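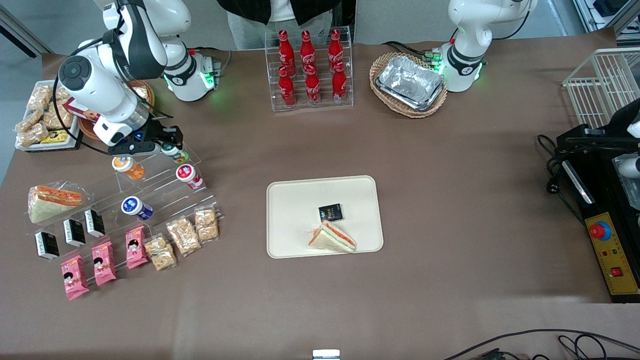
MOSTENT, 5 Feb 2020

Should a snack stand buy a robot?

Suppose your school wants a snack stand. Somebody at a meeting says, "Let's get a robot to run it!" Everyone cheers. Then a grown-up has to find out what it costs, and the cheering gets quieter.

A stand like this one has a lot going on. There are sandwiches, drinks, peanut brittle and six red bottles of Coca-Cola in a clear rack. There are two white robot arms at the back of the table. One of them is stretched out over the drinks. A cream-colored tray in the middle already has a sandwich and a little black package on it.

It looks like fun. But looking like fun and being worth the money are two different things, so let's ask some nosy questions.

What are you paying for?

When a company tells you the price of a robot arm, listen for what is left out. An arm with no hand can't pick up a sandwich. The hand is called a gripper, and it may be sold separately. So may the computer that tells the arm where to go. Then you need a strong table, cables, a way to stop everything in a hurry, and a person to set it all up.

That big red button on the machine at the right is an emergency stop. Any plan that forgets to pay for safety is a bad plan, even if the robot is on sale.

Let's try a budget

A budget is a list of what you expect to spend, written down before you spend it. Say the town of Mostent is thinking about a snack helper for the Camenzind Street library. A seller called Nestau offers to rent the town a robot for one month in July. The rent is $3,829. That sounds like the whole price, but read the small print. Setting it up costs another $1,000.

Add them together and you get $4,829. The library hasn't bought one bag of chips yet.

Now for the other side of the list. If the library makes $2 on each snack, how many must it sell to pay that back? Divide 4,829 by 2. You get 2,414 and a half, and you can't sell half a snack, so call it 2,415. The library is open 23 days that month. That means 105 snacks every single day. Does your library get that hungry?

What can it really do?

Ads are made by people who want to sell you something. The Nestau ad says its robot "handles any snack." Any snack? I'd want to see that. A bottle is hard and smooth. A bag is floppy. A sandwich squashes. A foil lid can be poked through. Picking up each of those is a different job, and being good at one doesn't make a robot good at the rest.

Baltasar Garrido buys equipment for the town, and he has read plenty of ads. He asks sellers to bring the machine to him and let him choose the snacks. "If they only want to show me the bottle, I start to wonder about the sandwich," he says.

He once watched a test of a packing machine called the Plistura. It did fine with boxes. Then he handed over a bag of pretzels, and the seller asked if they could stop for lunch.

Who does the rest of the work?

A robot arm won't notice that a sandwich is too old to sell unless somebody has given it a way to check. It doesn't order more peanut brittle. Somebody has to fill the racks, wipe up spills and call for help when a part breaks. Those hours cost money too, and they belong in the budget. Sellers often leave them out.

So is a robot always a bad buy? No. In a place where the same job is done all day and all night, it might pay for itself. Robots can also be good for learning, and a school may decide that learning is worth paying for. Just write that down as the reason. Don't pretend it's about saving money on snacks.

Try it yourself

Pick a job at your school, such as handing out lunch trays. Write down 5 things a robot would need before it could start. Put a guess for the price next to each one and ask an adult to help you look up the real numbers. Then work out what it would cost to do the job the way you do it now, and put the two totals side by side.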